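**Paper cups, mugs or proper tumblers for the hall kitchen?**

*Pedilham Neighbours board > Halls, Clubs and Get-togethers*

---

**marrowfat_jean** wrote, 6/13/18:

Hello all, and I hope you're enjoying the bit of sun we've been promised for so long. I'm after opinions, and I know this is the right place to come for those!

We've just had the little kitchen at the Pedilham hall done up. White walls, new worktop, a decent tap at last, and a cupboard door that shuts without you having to lean on it. It's lovely and I keep finding excuses to go in and put the kettle on. The trouble is that the old mugs look dreadful in it. They were a job lot from when the school at Lusville closed its staff room, and half of them have a brown ring inside that no amount of bicarb will shift (I have tried, my hands can tell you).

So before the July fair we have to decide what people are going to drink out of. As I see it we could buy new mugs, or go over to disposable cups altogether, or get those hard plastic tumblers that are meant to last for ever. We get through a fair bit of tea. Last year we sold 656 hot drinks over the fair weekend, and I know that because I was the one with the tally sheet, and my pencil went blunt twice.

What does everyone else do? I'd love to hear from anyone who runs teas somewhere else.

---

**Tobyjug** wrote:

Mugs, Jean. Please, mugs. A cup of tea out of a paper cup tastes of the cup, and it goes cold while you're still looking for somewhere to sit down. My mother ran the chapel teas at Uster Green for years on green china and a big enamel pot, and I don't remember her throwing away a single thing except the tea leaves, and those went on the roses.

If it's the brown rings that bother you, soak them overnight in a denture tablet. One tablet to a mug, hot water up to the brim, rinse well in the morning. Mine come up like new and I'm a four-bags-in-the-pot man.

---

**sallyforth** wrote:

I do love the idea of china, Toby, I really do, but who's washing it up? I did the sink at last year's fair from two o'clock until gone six and I never saw so much as a cake stall. My fingers were like walnuts. The hall has one sink and one draining rack, and by half past three there's a queue out of the door and you're drying mugs with a tea towel that's wetter than the mugs are.

For the ordinary weeks, yes, mugs, there's only a couple of dozen of us and we can each rinse our own. For the fair I'd go disposable and not feel too bad about it.

---

**Tobyjug** wrote:

I'd have come and dried for you if I'd been asked, Sally.

---

**sallyforth** wrote:

You were asked! You were on the coconut shy and said you couldn't leave it!

---

**Tobyjug** wrote:

Ah. Well, that's fair. Somebody has to mind the coconuts.

---

**PennyRoyal69** wrote:

Popping in from the allotment side of the board to say that we went disposable two summers ago and I regret it every time I empty the bin. They don't squash down the way you think they will. You end up with great towers of them leaning out of the top, and there's always someone who leaves an inch of tea in the bottom, and it all goes down your leg on the way to the skip.

And do read the small print about recycling before you tell people they can be recycled. Most of ours had a lining in them and our collection wouldn't take them, so into the general waste they went. I felt awful, as I'd put up a very cheerful sign.

We've got hard tumblers for squash now and people bring their own mug for tea. There's a row of hooks for the forgetful. It works for us, but we're a small lot and we all know each other's mugs by sight.

---

**marrowfat_jean** wrote:

Oh Penny, the cheerful sign! I can just picture it. That's very useful about the lining though, I hadn't thought to check, and I'd certainly have put up a sign of my own.

I don't think bring-your-own would do for the fair, as so many come over from the Lusville side and wouldn't know. But for the Thursday -- sorry, for the weekly coffee morning, I'm forgetting we've moved it -- hooks might be very nice indeed. Is it the screw-in sort you've got, or a rail?

---

**PennyRoyal69** wrote:

Screw-in, brass, along the underside of a shelf. Leave a good hand's width between them or the mugs knock together and you'll have chips before the month's out. Ask me how I know!

---

**yusri_oei** wrote:

Good evening, Yusri Oei here, I do the hot drinks for the walking group. I'd like to put in a kind word for the paper cup, as it's having a bit of a hard time of it in this thread.

First of all, the shape matters more than people think. A short wide cup loses its heat quickly and slops when you carry it. A tall one with sloping sides sits better in the hand, and older walkers with stiff fingers find it easier to get a grip lower down, where it's narrower. Secondly, the colour matters as well. We had plain white ones for ages and they looked grubby the minute anyone wearing lipstick or eating a chocolate biscuit came near them. Dark ones are far kinder.

Do watch out for the thin ones. I once bought a great big box, 1,216 cups by the label, a strange number and I never did find out how they arrived at it. You couldn't hold one with tea in it. We ended up using two at a time, and then of course it's no bargain at all. The last of them went to my sister for starting off her sweet peas.

---

**Tobyjug** wrote:

I'll grant you the sweet peas. That's the first good use for a paper cup I've heard all evening.

---

**sallyforth** wrote:

Yusri, have you got a picture of the sort you mean, the tall ones? I can never tell from a catalogue. They always show them with a steaming coffee and a plate of pastries and I end up wanting the pastries.

---

**yusri_oei** wrote:

Size is the thing to settle before you start looking at colours, to my mind, because a cup that suits a coffee with milk is far too much for someone who only wants a mouthful of tea between stalls, and you'll find yourself pouring a great deal down the sink.
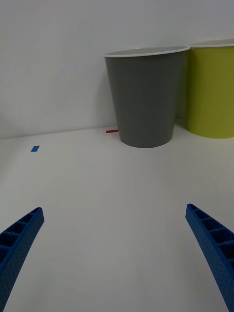 Proportions are where I'd begin, and I'd ask any supplier for one loose sample before you part with your money, so you can stand it on your own worktop and live with it for a day or two. The general shape I was trying to describe is tall and tapered, a good deal wider at the rim than at the foot. A dark grey like that one, with the white rim showing as a thin band round the top, looks very smart to me against a plain white wall, and I'd think it would suit your new kitchen, Jean. You can see faint creases running up and down the side as well, and I don't mind a bit of that, it looks less like a hospital. What you can't judge from any picture is how thick the thing is, so give your sample a gentle squeeze, then fill it with hot water and see whether you can carry it the length of the hall without changing hands. I do the walk with every new sort, and I get some funny looks.

---

**sallyforth** wrote:

Oh, that is smarter than I expected. I was thinking of the flimsy white things from the dentist's.

---

**PennyRoyal69** wrote:

It's a nice colour, I'll give you that. My bin objection stands! But if you must have them, at least get someone to stack the used ones inside each other as they come back. Put a small bucket beside the bin for dregs and a stick for people to stack on. An old broom handle in a pot of sand does the trick, and children will fight to be in charge of it.

---

**Tobyjug** wrote:

I don't hold with grey for tea. You want to see what colour your tea is, and a dark cup makes it look like ditch water.

---

**yusri_oei** wrote:

But the inside of that one's pale, Toby, what little of it you can see over the rim. It's only the outside that's dark. Your tea will look like tea.

---

**Tobyjug** wrote:

Hm. I'd had my eye on the outside. I shall go and put my glasses on.

---

**marrowfat_jean** wrote:

You are all so good, I've been chuckling away here and my own tea's gone cold (in a mug, Toby, you'll be pleased to hear).

I've talked it over with my other half and I think I know where I am. Mugs for the coffee mornings, with Penny's hooks, and the worst of the Lusville ones to have the denture tablet treatment and one last chance. Then tall paper cups for the fair only. I'll ring Yatsenko's in the high street about samples, as he gets the catering things in for the bowls club and might let us go in on an order. I quite fancy the grey myself, though my other half says it'll show every drip of milk, and he may have a point.

I'd still like to hold back 90 or so mugs if we can find that many fit to be seen, for anyone at the fair who'd truly rather have one. There could be a little table for them by the hatch. Would that be a terrible muddle, do you think, Sally? You're the one who's had her arms in that sink.

---

**sallyforth** wrote:

It wouldn't be a muddle so long as there are two of us on washing up and one is Toby.

---

**Tobyjug** wrote:

Put me down for two till four. I'll find another man for the coconuts.

---

**PennyRoyal69** wrote:

Jean, I've a handful of brass hooks left over in a tobacco tin, if you want them for the shelf. I'll leave them with the seed orders at the allotment hut, just ask whoever's in.

---

**marrowfat_jean** wrote:

Yes please, Penny! I'll walk up for them tomorrow, and I'll bring you a bit of the lemon cake. Yusri, do you know if the tall ones come with lids, and are the lids worth bothering with?

---

**yusri_oei** wrote:

They usually do, but buy the lids from the same place as the cups, as the sizes are never quite the same from one maker to the next. I'd only get a few for people carrying a tray out to the field. Most of ours end up under the seats in the minibus.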